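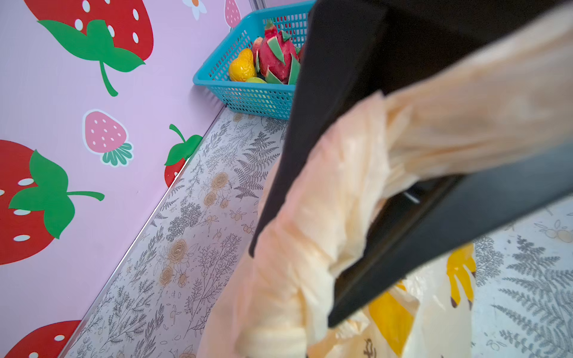 Insaurralde is a word list of what people call everyday things at home, at the shops and on the way between the two. It grew out of a long argument over dinner, and I've loved every minute of putting it together. Take plastic bags. A thin, see-through orange one, all crumpled up, and a white one with yellow print lying on the floor beside it are both just "bags" to me, but the entries give you carrier, sack, poly, rubber, crinkly and plenty more, and some speakers keep a separate word for a bag with printing on it. That kind of detail is what the list is for!

What's in it

There are 2,243 entries in this release, spread over two files:

words.csv — one row per word or phrase, with the meaning in plain English
notes.csv — longer comments from the people who sent words in, matched by entry number

Columns in words.csv

entry: a whole number, never reused, even when an entry is dropped
word: the word as the sender spelled it
meaning: a short gloss, written by us
place: the town or district the sender learned it in (not where they live now)
learned_from: parent, grandparent, school, work, friends or other
still_used: yes, no or sometimes, in the sender's own view

That makes 6 columns. Blank cells mean the sender skipped the question. Please don't read a blank in still_used as a no — a lot of people simply weren't sure, and said so in the notes.

How the words were gathered

Words came in through a form and through kitchen-table chats that Esi Agbeko wrote up afterwards. Her write-ups are the best part of the whole thing, full of side stories about lunch boxes and who was allowed to open the good biscuits. Most of them are in notes.csv, with family names taken out.

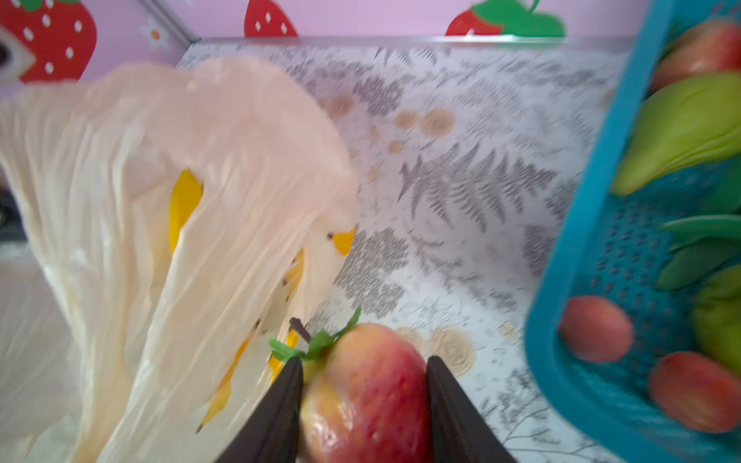 Food words are the biggest group, and the messiest. The middle of an apple alone has core, gowk, scrump, stump and a couple of spellings we had to ring people up about. We kept every spelling as its own entry and put a pointer in the notes. If you want them merged, the Zodton script in the tools folder does a decent first pass, though it gets muddled by hyphens.

Known gaps

Grornberg is heavily over-represented, as that's where we both have cousins. Words for tools and cars are thin on the ground. There's no sound yet, so you can't hear how anything is said, which is a real shame with some of the vowels. Colour words were added in June and have only been checked once.

Using it

Use it for teaching, crosswords, novels, whatever you fancy. Please credit Insaurralde, and don't try to work out who sent in a particular word.

Fixes and new words go to Dede Boateng through the Matik page. Tell us where you learned the word and who said it — the grandparent ones are my favourite.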